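Hurnstead Residents' Forum > Shared Services > Stationery and supply purchasing, proposed change

F_Ghorbani (Moderator)
Members are invited to comment on the proposal to move all office supply purchasing to a single account with Vitora from June. Under the present arrangement each tenant orders separately. Combined spending last year came to $1,362. Orders above $200 would ship without charge. 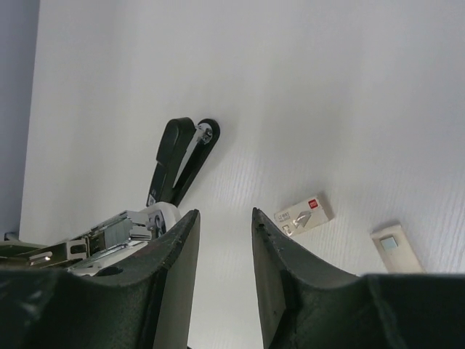
Black stapler on a white tabletop.

S_Ogunleye
I support the proposal in principle. I would ask that the approval period be set at six working days. The former supplier, Grondarix, took 20 to confirm a single order of envelopes.

L_Aasen
I must respectfully disagree. A single account places every tenant at the mercy of one catalog. My office requires archival folders, and Vitora does not carry them. Has any exemption been considered?

F_Ghorbani (Moderator)
Exemptions may be requested in writing. Please state the item, the quantity and the preferred supplier.

L_Aasen
Thank you. That answers part of my concern. I still object to the monthly order date, as our needs do not follow the calendar.

E_Igwe
May I also raise the matter of work surfaces? The proposal refers to "desks and accessories" but does not say whether panels and tabletops are included.
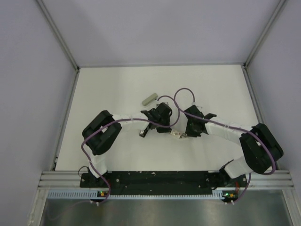
White work surface with pale panels on three sides.

S_Ogunleye
My reading is that furniture remains with each tenant. Section 6 covers consumable goods only.

E_Igwe
Section 6 says "supplies." I would prefer that the word be defined before any vote is held.

T_Ogunleye
I agree with the previous member. Dauda Building adopted similar wording and spent a full season arguing over chair mats.
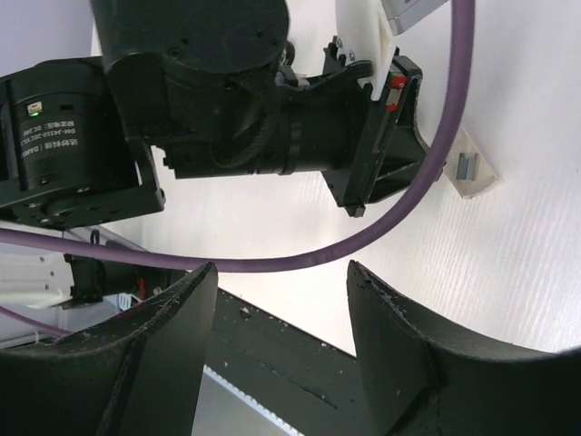 Revised wording for Section 6

F_Ghorbani (Moderator)
"Supplies" shall mean paper goods, writing instruments, fasteners and desk tools. Furniture and panels are excluded. Comments on this wording will be accepted until noon on the closing date.

L_Aasen
The definition is acceptable. My objection to the order date stands, and I ask that it be recorded.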